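Ticket 910: Replacement elastic cords, shelter pole sets
Queue: Repairs and spares
Product: Valside two-person shelter, pole set and door tie-outs
Opened by: Trevor Kershaw
Assigned to: Åsmund Rønning
Status: Closed, parts note amended
Priority: Normal

Summary

Customer reports that the cord supplied in the Valside spares bag does not keep the pole sections seated. Sections separate when the pole is bent into the corner grommet. Second complaint on the same call: the cords arrived in one knot and one of them was cut short while the customer was untangling it.

Initial report (Kershaw)

Shelter was bought used. Original cord in both main poles had gone slack and lost its stretch. Customer ordered the spares bag, threaded the main poles according to the printed card, and tied off at the end caps. Pole A holds when laid flat on the floor. When flexed, the third joint from the foot opens by nearly 12 mm and the ferrule catches on the sleeve fabric. Pole B was not finished.

Customer used a stopper knot at both ends. Customer did not measure the old cord before discarding it. Customer asks whether the red cord is the wrong diameter.

Requested from customer:
Section count and length of each section, both poles.
Length of cord used in pole A, unstretched.
Which color went in which pole.
Whether the end caps are the screw type or the push type.

Reply from customer, same afternoon

Sections match the current drawing. End caps are push type. Pole A was threaded with the dark cord. Pole B was going to be threaded with the red. The teal cord was set aside as a spare. Unstretched length in pole A was given as "the same as the pole, less a hand."

First assessment (Rønning)

Two separate faults, to be handled separately.

Fault 1. The dark cord is the door tie-out cord. It has very little stretch and is not meant for poles. A pole threaded with it will look correct when assembled flat because there is nothing pulling on the joints. Under bend the outer side of the curve lengthens, the cord cannot take it up evenly, and the joint with the loosest ferrule opens first. The reported symptom fits.

Fault 2. Cord length. "Less a hand" is too long for the pole cord even when the correct cord is used. The card says to cut at 80 percent of assembled pole length. The customer's copy of the card is an older print with no percentage on it. Kershaw to confirm which print is being packed now.

Bench check
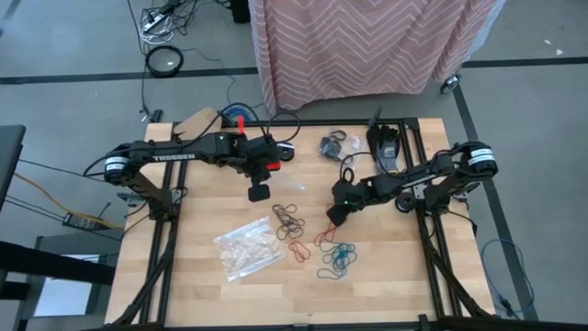
The pole cord has to be free of twist before it goes into the first section, or it will bind at a ferrule and give a false reading for tension. Work on one color at a time and move the others out of reach. With the cords laid out together on the bench, the dark one sits in a loose tangle of loops directly above the small twisted bit of red-orange, and the teal is the worst of the lot, a dense knot with open loops spreading off its left side. Start with whichever cord has the most open loops and enlarge them by hand until an end comes free. Do not pull on both ends. Pulling closes the knot and can damage the outer braid, after which the cord drags inside the tube.

Color check: the dark and red-orange cords are easy to tell apart in good light. Under a headlamp at a campsite the difference is smaller, but the stretch test below settles it without looking at color.

Stretch test, sent to customer

1. Hold a 200 mm length between two hands, no slack.
2. Pull firmly and note the new length.
3. Pole cord reaches well past half again its resting length and returns fully when released.
4. Tie-out cord barely moves.
5. If the cord stretches but comes back slowly or stays long, discard it. It has aged.

Customer result: dark cord barely moved. Red and teal both stretched and returned. Fault 1 confirmed.

Question raised by Kershaw

If red and teal are both pole cord, why two colors? The parts list shows only red.

Answer (Rønning): teal is from the Cilia pole kit, same diameter, slightly softer pull. It was allowed as a substitute in June when the red ran low. The substitution was entered in the stock system and never carried over to the printed card. Teal is acceptable in either main pole. Do not put red in one main pole and teal in the other if it can be avoided, as the softer pole will fold less neatly into the bag. There is no effect on strength when pitched.

Rethreading procedure, sent to customer

1. Remove both push caps. Warm water on the cap for a minute helps if it is tight. Do not use pliers on the tube.
2. Withdraw the dark cord. Keep it for the door tie-outs.
3. Lay the sections end to end on the floor in order, ferrule ends all facing the same way.
4. Measure the assembled pole. Cut pole cord to 80 percent of that figure.
5. Melt the cut ends lightly. Roll them while soft so that no bead is left wider than the cord.
6. Tie a figure eight at the foot end. Seat the cap.
7. Thread toward the tip using stiff wire. Fold the sections as you go.
8. At the tip, pull the cord out far enough to tie, clamp it with a clothespin, tie the second figure eight, and let it draw back.
9. Assemble the pole and bend it gently over a knee. All joints should stay shut.
10. Fold it up again. If the sections will not lie side by side without springing back together, the cord is too short. Retie with a longer piece.

Regarding the cord the customer cut by accident

It was the red one. The longer remaining piece falls short for a main pole. Joining two pieces inside a pole is not recommended. The join will hang up in a ferrule sooner or later. The short pieces can be used in the vestibule hoop, which has fewer sections. Teal to be used for both main poles. One extra length of teal sent by mail at no charge.

Follow-up, customer

Pole A rethreaded with teal. Joints closed under bend. Pole B rethreaded with the mailed length; first attempt too tight, the pole would not fold. Second attempt acceptable. Customer notes a scuff on the ferrule at the third joint of pole A and asks if it matters.

Rønning: run a fingernail around it. If the nail catches, use fine emery paper, wipe clean, and refit. Check the sleeve fabric at the same spot for pulled threads.

Customer reports that the nail caught in one place, now smooth. Sleeve fabric not damaged.

Other causes checked and ruled out

Cracked ferrule: customer checked with a flashlight, no cracks.
Sections from another tent: lengths match the drawing.
Tsuchiya end caps: these are deeper than ours and use up cord length. Not fitted on this shelter.

Internal actions

Card to be reprinted with the percentage and with both pole cord colors listed. Kershaw.
Tie-out cord to be bagged separately from pole cord. Rønning has asked Skenetti, who pack the spares, for a price on the second bag.
Cords to be wound in a figure eight and banded before bagging. Agreed with Skenetti, to start with the next batch.
Existing stock on the shelf: rewind and rebag as time allows. Open bags first.

Note added after closing (Kershaw)

The older card is still in the drawer at the packing bench. Removed what I found. If another customer quotes a card without the percentage, reopen this ticket and do not start a new one.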